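I've become a breakfast person, and I blame the table. For years mine was toast over the sink with the radio on, and then in June I decided I was going to lay a proper place for myself every morning, even when it's only me and even when I have to be out of the door by 7. I'm still doing it! Mostly.

It started with the plates. My friend Josefien Verhoeven was clearing out her cupboards before a move and turned up with a box of odds and ends wrapped in tea towels, and I went through it on the kitchen floor like a child at Christmas. I'd had all-white crockery since I was a student, and I'd never once thought about whether I liked it. I don't think I did. So the white lot has gone up on the high shelf (still good for when there's a crowd) and now I'm greedy for anything orange, teal or a bit shiny.

The rule I've given myself, such as it is, is one of each: one plate, one bowl, one cup, one piece of fruit, all gathered on or near a round mat. I had a rectangular mat for a while, a Clorow one in a sort of porridge colour, and everything ended up in rows like a school dinner. A round one makes you huddle things together, and I like that much more. I don't mind if a plate hangs over the side a bit either. And grey is so forgiving. You can put a teal bowl on it and the bowl just sings.
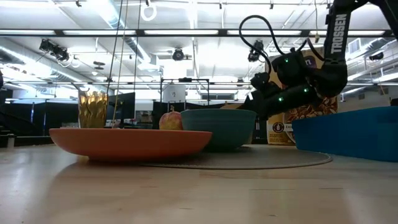 ## The cereal question

I grew up in a muesli house. My mum bought it in sacks, and there was always a scoop somewhere in the bottom that you had to dig for with your whole arm. So I've got a weakness for anything with nuts in, and I'll happily stand in the cereal aisle reading the backs of boxes until somebody needs to get past me with a trolley.

Raisins are more of a battle. I love them in a bowl of bran and can't stand them in nearly anything else (scones, curry, that awful carrot salad), and I've never been able to explain it. Bran on its own is a chore, bran with raisins is fine, and bran with raisins and nuts is a proper breakfast that gets me through to lunch without raiding the biscuit tin.

I've tried decanting. I bought a set of Rollileo tubs, 2 tall and one squat, and for a fortnight I felt extremely organised. Then I forgot which was which, poured oats where I wanted flakes, and went straight back to the box. I like a box on the breakfast table anyway. It gives you something to read while you chew, and a big yellow one cheers up a grey morning no end.

## And then the bagel

Half a bagel is my idea of a side dish. Cereal first, bagel after, and the apple for whenever I get to it, which might be eleven o'clock at my desk. I slice bagels in batches and freeze them in halves with a bit of baking paper between, so I can pull out a single half without attacking the whole lot with a knife.

It goes on the orange plate every time. Something so pale looks a bit sorry for itself on white, but put it on terracotta and suddenly it might have come from a café! I leave the toaster out on the table too. I used to put it away after every use, and all I got for my trouble was crumbs in the cupboard. 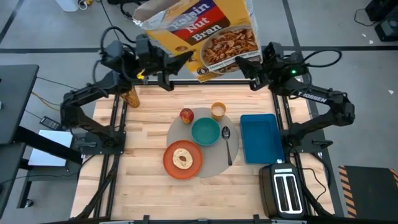

*Raisin Nut Bran, an apple, and half a bagel on the terracotta plate.*

The one thing I'm still hunting for is a small jug. I saw a lovely speckled one at the Jankauskaitė stall at the makers' market and dithered, and by the time I'd done a lap and come back it had gone. If anyone spots something similar, ideally with a spout that doesn't dribble, please shout in the comments. I'll be looking at egg cups next, so if you've got opinions on those I'd like to hear them too.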